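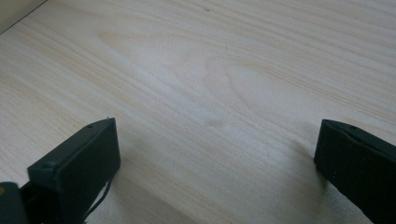
Qui sommes-nous

Ikaron compare les prix des tablettes, des montres connectées et des casques audio vendus en ligne. Le site a été lancé par Aino Kettunen, ancienne acheteuse chez Oteck. Nous sommes aujourd'hui 8 personnes, réparties entre 2 bureaux.

Les prix sont relevés toutes les 3 heures auprès de 36 marchands. Une promotion n'est publiée qu'après vérification du stock et des frais de port.

Certains liens nous rapportent une commission. Le prix payé reste le même.

Contact presse et partenariats : formulaire en ligne, réponse sous 2 jours ouvrés.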